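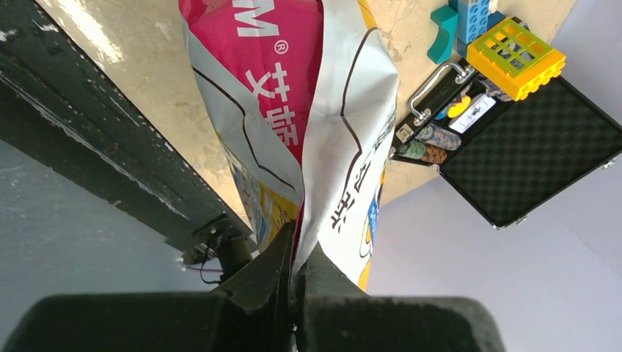 What does the equipment budget have to cover beyond the arm itself?

Spare fingers, a second wrist camera, cables, storage and table time. On this project the arm was the easy line to approve, and most of the late requests came from the small parts.

Girkodell package handling set: data card and equipment plan

Maintainers: Ákos Hajdu (rig, purchasing), Ottó Bozsik (recording, storage)
Status: in use, second purchase round open until August

Summary

Girkodell is a set of teleoperated recordings of a two-finger gripper picking up and moving small household goods and packaged items on a tabletop. The view is from a camera at the wrist. This file is kept with the data so that anyone planning a similar bench can see what was bought, what was missed and what we would order first.

What is recorded

Each episode holds the wrist video, joint positions, gripper opening and a short text label. Labels name the kind of item ("soft package", "block") and leave out the brand. Printed text on packaging is left as it is in the video. Users who train on text in images should know that much of it is folded, tilted or upside down.

Soft plastic packaging is the hardest class to budget for. It creases under the fingers, the grip point moves between episodes, and glossy film throws back the overhead light. Plan for more operator time per usable episode than with rigid items.

Equipment, first round

Arm and controller: 2 units, supplied by Drurnell
Gripper fingers, black, matte: 8 pairs
Wrist cameras: 2, no spare
Arm budget line: 2,100 per unit, controller included
Consumables line: 200 per month
Recording software: Simon, in-house, no license cost

Amounts are in euros before tax. Shipping was charged to a separate account and is not in these figures.

Notes for the second round

Fingers. Buy matte. A shiny set was tried early on and put highlights in the lower part of the video. Order pairs from one batch, as the tip shape differed slightly between deliveries.

Cameras. A spare is now on the list. When one camera failed, that bench stood idle until the replacement was delivered.

Cables. Budget for longer ones than the arm vendor lists. Wrist cabling has to survive full rotation with slack left over – the stock length did not.

Test items. Packages wear out. Once a seam splits, retire the item and log it under consumables. Toy blocks last and need no line of their own.

Storage. Video fills the disks well before anything else does. The Gindesen disk shelf was sized for one bench and should be doubled before both run full days.

Open items

- Quote for the camera spare (Hajdu)
- Disk shelf extension, price and lead time (Bozsik)
- Decide whether finger pads are booked as parts or consumables

Changes to the equipment list go through Ákos Hajdu. Corrections to labels go to Ottó Bozsik with the episode name and the old and new label.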